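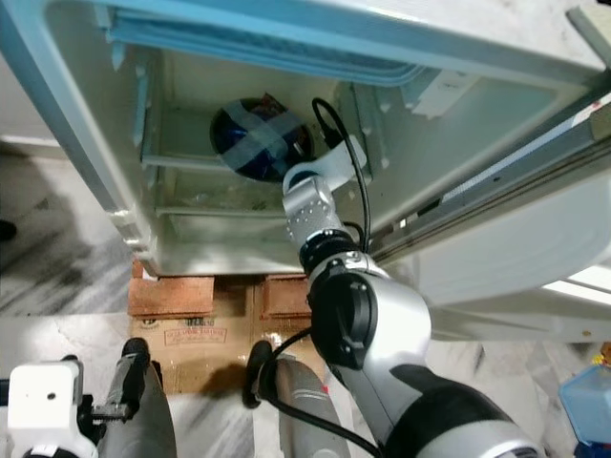 arm in the mini fridge, going for the round blue one

Cletaddale Robotics Club forum > Builds > Fridge task – reach is killing us

sjafri
Posted 7/17/23
ok so fridge task status. Arm gets into the compartment fine. Getting it to the round blue thing toward the back is another story. We come in at an angle from the door side and the wrist wants to clip the ridges on the inner wall. Tried 9 approaches this afternoon, got two clean grabs. Two!

Need ideas before Thursday. Things I already know:
– yes the door is all the way open
– yes the shelf is in the right slot, Danish checked
– no we can't take the shelf out, rules say the interior stays as supplied

Going to post the joint log when I get home.

drana_
what height is the fridge at right now. still on the cardboard box?

sjafri
yep same box. wood blocks on top of the box, fridge on top of that

drana_
then that's your problem imo. cardboard sags. you calibrate in the morning and by 4 the whole thing is a few mm lower and your approach is wrong. put it on a real table

jihad.s
Disagree. I measured the box last week before and after a full session and got nothing I could see on a ruler. If it was sag the misses would all be high. Sidra's are left AND right.

drana_
a ruler lol

jihad.s
ok bring a dial indicator then

akhokhar
Guys. Table is a bad idea anyway, that puts the back of the compartment way out at the edge of our reach and the elbow has to come up almost straight. Low is better for this arm. I'd keep the box and tape down the corners so it doesnt creep when someone bumps the door.

My actual question is why the approach is so steep. Can you come in flatter? Enter near the door opening, go level over the shelf, then drop the gripper at the last bit. Its one more waypoint.

sjafri
tried flatter on Friday. The elbow housing gets too close to the door panel. There's like no room on that side, the door swings out right where the forearm wants to be

akhokhar
rotate the fridge then? 15 degrees toward you, door goes with it

sjafri
hm. rules say "facing the robot" but dont say how square. @amber?

Amber V (team advisor)
I read "facing" as the opening is toward the robot base. A small rotation is fine with me for practice. I would not count on it at the event, because the Datgate people set up the station themselves and they use floor marks. So please practice both ways and don't build the whole routine around an angle we might not get.

Also whoever is last out, please close the fridge door. The gasket will take a set if it stays folded back all night and then we're explaining that to Cedell when we return the unit.

drana_
that was me, sorry

teo_m
new here so maybe dumb. why is there tape on the blue thing

jihad.s
Shiny things and our depth camera do not get along. The X on top gives it something with edges to find. We went through a lot of tape types, the see-through grayish one was best, dont ask me why

drana_
i still say the tape is making it worse. detection center jumps around between frames, look at the log. sometimes it picks the crossing point, sometimes it picks the middle of the whole round thing, and those arent the same spot

jihad.s
It was way worse without. You weren't here in April.

drana_
ok but both can be true. better than april and still not good

sjafri
log is up in the shared folder. 3,286 rows, sorry, I forgot to trim the idle part at the start. Danish is kind of right?? the target x jumps on about half the misses. The other misses the target is steady and the arm just ends up somewhere else

akhokhar
So two problems. Classic.

For the jumping one: take the detection once, before the arm goes in, average it over a second or so, then freeze it. Don't keep updating while the gripper is blocking half the view. I bet thats most of it.

For the other one I'd look at the cable. The thin black one that runs next to the arm and loops up inside the fridge. If it snags on the shelf or the wall it'll pull on the gripper mount when you extend.

sjafri
ohhh. yeah that loop is pretty loose. I thought slack was good

akhokhar
Slack is good at the joints. Slack inside a fridge with wire bars is a fishing hook

jihad.s
velcro it to the wrist segment maybe? there's holes in the metal all around, could use zip ties through those

Amber V (team advisor)
Velcro please, not zip ties. Last time somebody cut a zip tie they nicked the cable. Rajput charges us for those.

drana_
also slow down. speed is at 3,000 in the config, units are whatever units, i never found out. it was 900 when I set it up. who changed it

jihad.s
Me. At 900 we ran out the clock every time

drana_
a clean grab that runs out the clock beats knocking the thing off the back of the shelf

jihad.s
Scoring says no. Zero is zero if the door isn't closed at the end of the run.

sjafri
could do fast until the opening and slow inside? I'll try that first thing, its like four lines

drana_
fine by me

sjafri
Update. Froze the target before entry, velcroed the cable, fast/slow split at the door. Fridge not rotated, same box. Seven grabs out of 9. The two misses both hit the ridge on the left wall, so that's a waypoint thing and I think I can move it over a bit.

akhokhar
nice!! post the new waypoints when you have them, I want to try the flat approach again with the cable out of the way

drana_
still want it on a table

sjafri
bring a table danish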